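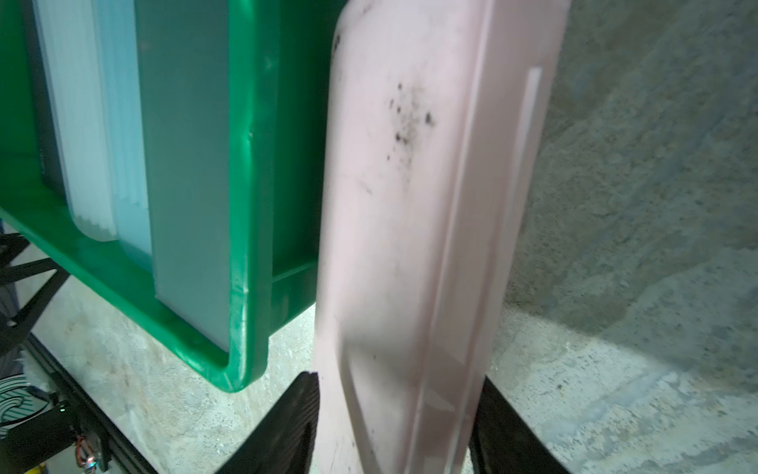 Figure 4. Wrist camera view with a pink tray held between the fingers, green bin at left.

Section 4: Setting up the wrist camera and gripper on the tray cell

I'm Dorin Sandu, and I look after the Bremov cell at our Garnville shop. The Nokavik manual covers the arm itself, so I won't repeat it. This section covers the end of the arm, where most of my time goes. Plan on an hour the first time through, and less once you know which screws stick.

Figure 4 is the view you're after once everything is lined up. Both black fingertips show along the bottom, one on each side of the part, and the part runs up through the middle. It leans a little to the left at the top. I can live with that much lean on a tray that tall.

Before you start

You'll need the short hex key set, a soft brush, a lint-free cloth, a roll of the narrow cable ties, and one tray you don't mind scratching. I keep a scuffed one for this job. Have the cell tablet with you too, logged in as Setup. The Operator login hides half the pages you want.

CAUTION: Put the arm in Hold and lock the cell gate before you reach in. The fingers stay powered in Hold. Turn off gripper power on its own page as well, and wait for the page to go gray.

4.1 Clean the fingers

1. Drive the arm to the Service pose. On our cell that's saved pose 16.

2. Brush out the ribs on the inside face of each finger. Trays that have been sitting near the floor pick up a lot of grit, and it packs into those ribs better than you'd think.

3. Wipe both fingers with the dry cloth. Please don't use the orange spray from the bench - it leaves the grip slick for a day or so.

4. Look along each finger for worn ribs. If you find a smooth patch wider than your thumbnail, change both fingers as a pair. I've tried changing just one, and the part walks sideways every time the gripper closes.

4.2 Line up the camera

1. Loosen the two clamp screws on the camera mount by half a turn. Any more and the camera drops, and then you get to start over like I did.

2. Open the live view on the tablet and set the brightness to 50. Concrete behind the part can fool the auto setting, especially when the floor is lit in patches, so leave auto off.

3. Turn the camera until the fingertips come up from the bottom edge, with room for a part between them.

4. Snug the screws a little at a time, going back and forth between them. Watch the live view while you do it, because the last bit of tightening always shifts things.

5. Tie the camera cable back to the arm with a loop of slack. Run the wrist all the way round in both directions at slow speed and make sure the loop never pulls tight.

Note: If the view jumps when the arm stops, it's nearly always the cable and hardly ever the mount. Check the tie closest to the wrist first.

4.3 Set the grip

1. Turn gripper power back on and close the gate.

2. Place your test tray in the pick spot, rim side to the right as the camera sees it. In Figure 4 the raised rim and the long ridge are both on the right side of the tray, and that's the way round you want it.

3. Set the grip force to 33 and close on the lower end of the tray.

4. Lift slowly to hover height and leave it there while you go get a coffee. If the tray has slid when you come back, go up one step and try again. I've never needed to go over 71, and well before that I'd be back in 4.1 looking at the ribs.

5. Save the force under the tray type. Don't save it as Default, or the next person with a thin panel is going to have a bad morning.

CAUTION: Stay clear of the lower end of the tray while the gripper is closing. It's an easy place to pinch a finger, even at low force.

4.4 Teach the camera the tray

1. With the tray held as in Figure 4, tap Learn Part and trace around it on the tablet. Keep the outline on the tray itself and leave the fingers out of it.

2. Use the Ignore tool on anything busy in the background. I mask the bin, the panels standing in it, and the rack underneath, including that little green light on the electronics box. Small bright spots like that have given me false edges before.

3. Run Check Part three times. If the outline hops over to a patch of grime, which happens with dusty trays, lower Edge Detail by one and learn the part again. Wiping the tray works too, but your real trays won't be clean, so I'd rather teach it on a dirty one.

4. Save, then print the setup sheet and clip it inside the Bassi cabinet door with the others.

Next, go on to Section 5 for the release height. Leave the tray in the gripper, since you'll use it again there.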